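Research > Working Papers > Food and Everyday Life > Section 4

9 min read

4. The snack table as a small shop

I'll admit I came to this part of the study by way of my own stomach. When I started at Umcombe I ate whatever was nearest to me, and so did everyone else I shared a corridor with, and at some point (I think over a packet of something I didn't even like) I began to wonder how much of that was down to the table and how much was down to us. Sections 2 and 3 dealt with the canteen at Clumstead, where food is served by staff. Now I want to talk about tables where people help themselves, which are messier and, to my mind, a lot more fun!

We kept notes on 27 self-service tables between April and the end of the summer, and wrote down 3,244 separate helpings. The tables differed in size and in what was on them, but nearly all of them borrowed something from shops. Trays keep the small packets together, baskets take the bulky things, and stepped stands lift the little items up so they don't vanish behind the big ones. I call this last habit "shelving up", and Fig. 4 has a good case of it, with jars and small boxes sharing a clear tiered stand with a couple of Snickers bars, and foil containers piled in a round wicker basket close by.

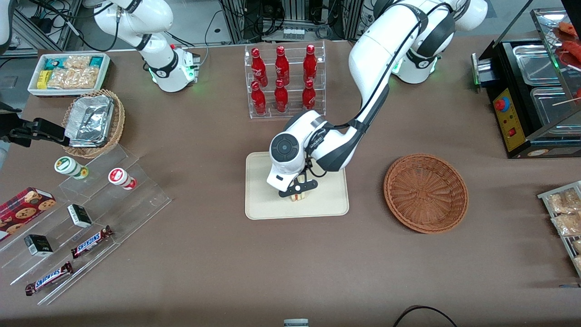 Fig. 4. Mixed table with packets in a white tray, foil containers in a wicker basket and a clear tiered stand.

One of the regulars at Clumstead told us that she never takes from a stand if it looks too tidy, as it feels like spoiling somebody's work, and that she would sooner rummage in a basket where one missing thing makes no difference. I was delighted by this, partly as I do the same at my sister's house, and it sent me back through the notes to see if others had said anything like it. Around 30 had, in one way or another. Several used the word "display" and meant it as a grumble.

So tidiness cuts both ways. A stand makes small things easy to see, but it can also make them look as though they're for show, and loose piles seem to give people permission. The tables set out with the Tostex layout sheet were the neatest we visited and also had the most leftovers on their upper shelves. I wouldn't hang too much on that, as the sheet was mostly used for bigger events, where there's more food to begin with.

Of the helpings we noted, 141 were put back again, usually within reach of where they'd come from but hardly ever in the same spot. I'd love to know more about those. The Bråten notes, which I come to in section 5, record put-backs by shelf, and ours don't, so the two sets can only be compared for whole tables.

14 shares · 6 comments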